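Review: Le Roux Wire Dish Rack, Black
By Yvette Leclerc
Posted March 29, 2022

I should say up front that I come from a family of hand washers. My mother had a dishwasher for most of my childhood and kept her baking trays in it, and I seem to have inherited the habit along with her trays. So when our old rack finally rusted through in December (it had been leaving little orange dots on the counter for ages, and I'd been wiping them up and pretending not to notice), I took the hunt for a new one more seriously than anyone in my house thought reasonable.

I looked at the Corum first. It's a handsome thing, two levels, and my friend Noémie Bouchard swears by hers, but she has a big farmhouse sink and counters that go on forever. In my kitchen the upper level would have sat right under the cabinets and I'd have been posting bowls in sideways like letters. There was also a folding one from Brakport that I did bring home, and I'm sorry to say it went back within the week. It folds beautifully! It also folds when you set a casserole dish on it.

The Le Roux is the plain one of the bunch. One level, black wire, a caddy for the utensils that hooks over the side, and that's your lot. It cost me $30 at the hardware store, and I carried it home under my arm because they'd run out of big bags.

Now for what I like. The wire has a smooth coating all the way down to the feet, which is exactly where the old one gave up on me. The slots are spaced for ordinary dinner plates and they stand up straight instead of sliding down into a heap. I can get 8 plates in with room left over for a saucepan lid, which covers supper for the four of us if I do the pots afterward. And the caddy lifts right off, so when it gets that murky puddle in the bottom (they all do, don't let anyone tell you different) you can tip it out and give it a scrub without moving a single dish.

My complaints are small but I do have them. The slots are too narrow for deep soup bowls, so mine end up leaning on each other at one end. Wine glasses are a gamble and I dry those by hand. The biggest nuisance is that there's no drip tray in the box. I bought a Bultivano mat to go underneath, and it does the job, though you'll want to hang it up at night or it starts to smell like a swimming bag.

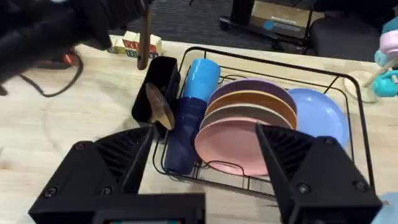
The black wire rack, with the utensil caddy at the left and a wooden spatula in it.

One tip on the caddy, if you buy this rack. Put long wooden spoons and spatulas in handle down so the wet end gets some air. I've ruined a good olive wood spoon by leaving it face down in a damp caddy all weekend, and I'm still cross with myself over it.

We've had ours for around 2 months of three-meals-a-day washing and so far there isn't a speck of rust on it. I'll come back and update this if that changes. For now I'm giving it four stars out of five, and it would have had the fifth if they'd put a tray in the box.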